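Chapter 5: Doing the Wash

5 min read
Last updated 2025-07-12

I put off writing this chapter until April, mostly so I could do a few more loads first (over 30, if you're asking). Laundry is the chore my students at Magesa ask me about most, and I love it! We'll start with the machine itself. Get to know a front loader before you put anything in it: where the door is, where the controls are, and what the little stickers say.

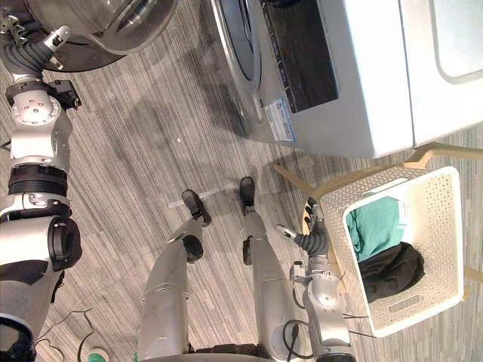

5.1 Carrying and Sorting

A basket with holes in the walls is my favorite kind, and I'll fight anyone at Dostari over it. Air gets through, and you can peek at what's in there without digging. Keep a hand on each side when you carry it, and don't heap it up. Two pieces are plenty for practice, say something teal-green and something black, so you get to decide whether those colors should share a wash. Look for the tag before you make up your mind.
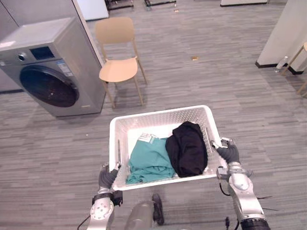

5.2 Before You Begin

Grab your notebook and a basket of your own. Write down every care symbol you find on your clothes, even the ones you can't read yet. We'll decode them in the next section.

48 comments | 730 shares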